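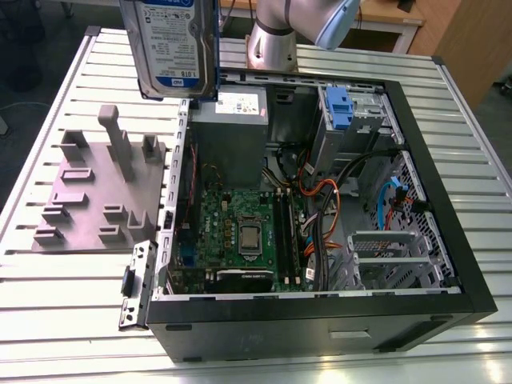 A Western Digital hard drive over an opened desktop computer tower.

Maltwood wants its old computers back, but what happens next is vague

Jul 30, 2019 - The town of Maltwood will start collecting unwanted desktop computers in September under a deal with Skoltum, a recycling firm that promises to wipe every drive and find new homes for "most" of the machines. How many is most? The firm would not give a number.

The town will pay Skoltum $2,000 a month for the service. Residents can leave up to two computers per household at the Robles Street depot at no charge.

Town officials say the program will keep 900 machines out of the Malside landfill in its first year. That figure comes from Skoltum's own sales pitch, and the town has not checked it. A similar drive in Malside two years ago set the same kind of target and brought in 300.

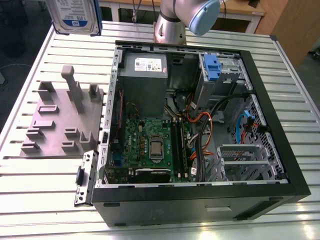
Then there is the matter of what people leave on their computers. Tax forms, family photos and saved passwords tend to stay put long after a machine goes into the closet. Skoltum says it will erase everything, but the contract does not call for outside checks, and owners will get no written proof that the job was done.

"We have been doing this a long time and people trust us," said Maximiliano Cabello, a spokesman for the firm. Asked where machines that can't be fixed will end up, he said they would go to "approved partners." He did not name them.

The town council approved the deal without debate. The contract runs for two years.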